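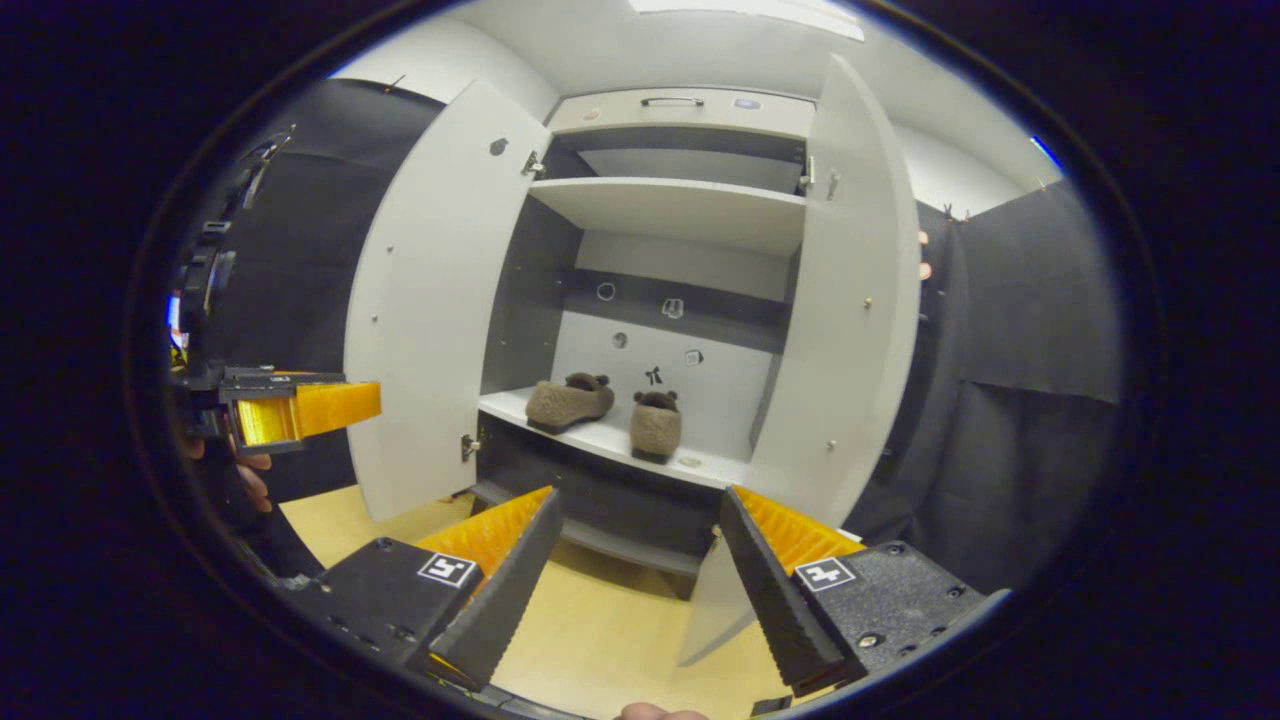 手把手教机器人放拖鞋，第一周

上周二开始，我正式成了一名“演示员”。写代码写了好几年，突然有人告诉我，接下来一段时间的主要工作是用夹爪开柜门、拿拖鞋、放拖鞋、关柜门，然后再来一遍。我居然兴奋得前一晚没睡好！

先交代一下。我们组叫 Itton，很小，做的是双臂操作。以前教机械臂干活，用的是主从遥操作：人坐在一边掰一对小号的主臂，大臂跟着动。这套东西我用了挺久，说不上讨厌，可一直有种隔着棉被绑鞋带的感觉。主臂有自己的重量，有自己的摩擦，你想轻轻一勾，它给你慢半拍，等你意识到已经勾过头了，从臂那边的柜门也撞上了。而且机械臂在哪儿，你就只能在哪儿录，想换个房间得先把整台设备推过去，线一拔一插就是半天。

这次换成手持夹爪，组里管它叫 Uysal，一手一只。手指是黑色的，内侧贴着橙色带棱的软垫，夹爪上装着相机，手指根部的黑色块上各有一个黑白方块标记，算开合的时候用得着。人直接拿着它去做事，画面和轨迹一起录下来，回头再交给机器人学。说白了就是把机器人的“手”和“眼睛”摘下来，自己举着用一天。

第一次拿起来的时候我的感想是：哇，原来夹爪这么笨！以前看机械臂抓不住东西，心里总要嘀咕两句，换成自己只有两根手指可用，立刻就老实了。人手平时有多少偷懒的办法啊，手背顶一下，小指勾一下，指甲抠一下，掌根再推一把，全都不知不觉。拿上 Uysal 以后这些统统没有了，只剩夹和松，外加推和蹭。头一个小时我完全像个刚学用筷子的小孩。

任务是 Nevzat Çınar 定的。他挑了个白色的柜子，两扇高门，中间一层隔板，拖鞋就放在那层上面。拖鞋是棕色毛绒的，鞋面上有几只圆圆的熊耳朵。我问过他为什么选这双，他说毛绒的东西软，形状会变，夹的位置不同，结果就不同，策略要是连这个都能学会，以后碰到硬的鞋子会轻松很多。道理我都懂，但我还是觉得他就是喜欢那对耳朵。

说到耳朵，它们给我上了第一课。

耳朵看起来简直是天生的把手，对吧？鼓鼓的，凸出来，夹爪一合就能咬住。我一开始每次都夹耳朵，确实快，提起来就走。录了一上午，Ásdís Lund 过来翻数据，看了没几条就叫我停。她把几段并排放给我看：夹着耳朵提起来的拖鞋，整只是往下垂着转的，鞋底朝哪边全看运气，放回隔板的时候经常先磕到隔板边，再被我推进去。人做没关系，人会随手补一下，可是机器人学到的就是“先磕一下再推”。她说，你教它的时候，连你的毛病也一起教了。

于是改夹鞋口。右手的夹爪一根手指伸进鞋里，一根在外面，从侧边夹住，提起来鞋底基本是平的。慢一点，但是每次都差不多。改完之后再看录像，动作顺眼多了，我自己都有点佩服自己（虽然只是拿了只拖鞋）。

第二课是柜门。开门这件事平时根本不会过脑子，到了夹爪手里就成了正经的学问。门是绕着铰链转的，夹爪咬住门边以后，手也得跟着走一段弧。你要是直直往后拉，开头还行，越往后越别扭，橙色软垫会在门边上一点点滑，滑到最后啪地松掉。我试下来最舒服的办法是先夹住拉开一道缝，然后松开，把手指伸到门的内侧，从里面往外拨。拨的时候完全不用夹，手指就当一根棍子用。录了几遍以后我特别开心，因为这个动作在以前用主臂遥操作的时候我怎么都做不好，接触的时候手上什么都感觉不到。现在门有多沉、铰链到哪儿开始发涩，都能顺着夹爪传到手腕上，手自然就会放轻。

这一点我想多说两句，因为它是我这周最大的收获。遥操作的时候，人会不自觉地“看着做”，眼睛盯着指尖和物体的距离，一点一点挪。手持的时候，人是“摸着做”的，速度快，节奏也自然，碰到东西会停一下，感觉对了再继续。这两种数据放在一起看，气质完全不一样！手持的轨迹里几乎没有那种悬在半空犹豫的片段。Nevzat 说犹豫的片段对训练特别不友好，模型学着学着也会在半空发呆，我以前看到机械臂发呆还以为是推理卡了。

当然也有坏处，得老实讲。

手持的时候人太灵活了，一高兴就会做出机械臂根本到不了的姿势。我有一条录得特别漂亮，身子一侧，手腕翻过来，从很刁的角度把左边那只拖鞋塞了进去，自己还得意了半天。拿到 Trirano（我们那台双臂机器人）上一回放，肘关节直接超限，程序理都不理我。后来 Ásdís 教了我一个土办法：想象自己两边肩膀被钉在椅背上，脚也不许动，够不着就说明机器人也够不着。从那以后我录数据都站得像个稻草人，同事路过要笑我，随他们去。

还有一个是快。手一熟就越来越快，到后来画面开始糊，定位也会丢。夹爪的位姿是靠相机画面和惯性数据算的，手一甩，算出来的轨迹就可能跳一下，回放的时候机器人会猛地一抖，挺吓人的。我们现在的习惯是每段开头先停两拍，夹爪慢慢开合一次，再开始做。结尾也一样，做完别急着放下，停一停。听上去很傻，但是后面处理数据的人会感谢你（处理数据的人也是我，所以我非常感谢我自己）。

左右手的配合也挺有意思。刚开始我是典型的右撇子，右手干活，左手举着夹爪在旁边看热闹。看热闹也就算了，它还老是晃，左边那路画面里就全是没有意义的小动作。Nevzat 提醒我，闲着的那只手也是数据，要么让它有事做，要么让它老老实实待着。后来我给左手安排了差事：右手放拖鞋的时候，左手在旁边挡着左门，免得门自己往回荡。这么一来两只手都有了目的，动作反而更稳。

数量上，第一批的目标是 300 条。到周末我录了 149 条，还差两条就过半，气死我了！本来应该能过的，中间有一段时间存储卡写满了我没发现，白做了好几遍。现在我在夹爪旁边贴了张便签，上面只有两个字：看卡。

拿这 149 条先训了一版，用的是组里自己的训练框架 Skarum，没抱什么希望，就是想看看流程通不通。结果 Trirano 第一次试的时候，真的走过去（好吧，它不会走，是我们把它推过去的）把门拨开了！动作跟我一模一样，先夹一道缝，松开，再伸到里面往外拨。连我那个拨完以后手指往上抬一下的小习惯都学走了。我站在旁边叫出了声。写程序这么多年，头一回有这种感觉，好像看见别人家小孩走路的姿势跟自己一样。

拿拖鞋还不行。它能夹住，提起来，然后放回去的时候经常歪，有一回干脆把一只放在了另一只上面。Ásdís 看了觉得是起始位置变化太少，我摆拖鞋的时候太规矩了，两只总是摆得差不多。所以下一批要乱放，一只靠前，一只靠后，歪着的、斜着的都要有。她还让我每录 5 条就换一次站的位置，左一点、右一点、远一点，别让模型以为世界上的柜子都在同一个地方等它。

给想自己试试手持采集的朋友留几条零碎的笔记，都是我自己踩过的：

开始之前把两只夹爪的标记擦干净，手汗印在上面真的会影响识别。

软垫沾了毛要及时清。毛绒拖鞋掉毛比想象中厉害，橙色棱缝里塞满了毛以后夹东西会打滑，我用的是旧牙刷。

失败的别急着删，单独放一个文件夹。夹滑了又重新夹住的那种，Nevzat 说特别有用，机器人能从里面学会怎么补救。彻底乱掉的再扔。

帮忙扶门或者复位的人，手尽量别进画面。做不到也没关系，但是别每一条都在同一个位置出现，模型会把手指头当成开门的提示。

累了就停。我下午四点以后录的那些，回头看速度忽快忽慢，一半以上都想重来。现在我上午录，下午看数据，晚上跑训练，手腕也舒服多了。

还有人问我，这种活儿会不会很无聊。我真的没觉得！每一条都有一点点不一样，门的角度，鞋的朝向，自己今天的手感。做到后面会进入一种很安静的状态，像揉面或者打毛线，脑子里反而会冒出很多想法。训练里那个夹爪开合信号的平滑窗口，就是我在第三天关柜门的时候想明白该怎么改的，放下夹爪就跑去改了，效果还不错，下次单独写一篇。

下周的计划：先把 300 条补齐，起始位置全部打乱，另外再录 200 条只开门关门的，看看能不能让门那部分彻底稳下来。Nevzat 还想把最上面那个带银色把手的抽屉也加进来，可我个子不高，举着夹爪去够它，肩膀钉在椅背上的规矩肯定就守不住了。我跟他说可以，先给我找个凳子。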